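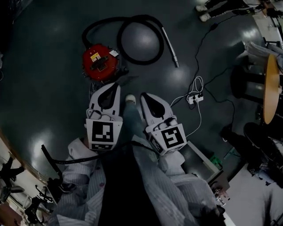

Members of the Tredusgate Halls list will recall that the question of floor finish was deferred in January. The facilities office has now reviewed the options for the main hall and sets out its position in this message. The present dark green surface is glossy enough that the overhead lights show in it as round white spots, and several hall users have asked for a matte coating. The office agrees in principle.

On Friday, a member representing the Brernudine hall wrote:

> Our hall was recoated with the Zirner matte product two years ago. We used 80 liters for the whole floor, including the storage bay. Glare is much reduced, but scuff marks show more than they did before. Please also ask about curing time. We were told one night and needed 3.
> Does the quote from Yusof include moving the bleachers?

The quote does not include moving the bleachers. Yusof has priced that work separately, at $2,671, and the coating itself at about $9 per square yard. The office considers the first figure high and has asked for it to be reviewed.
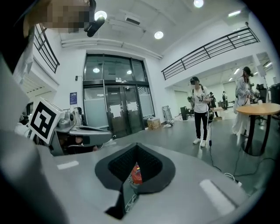
Main hall, white walls and ceiling.

Repainting of the walls is not part of this project and will be considered under next year's budget. Halls that wish to share the order should note that the supplier applies a lower rate above 2000 square yards - a figure no single hall on this list is likely to reach alone.

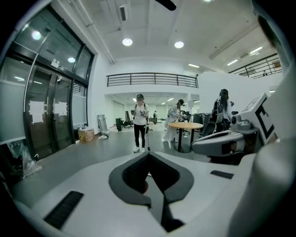 Action requested

Please reply to the list with your floor area, the current finish, and any dates on which your hall cannot be closed. Replies received by noon on Friday will be included in the joint request.

Facilities Office
Tredusgate Halls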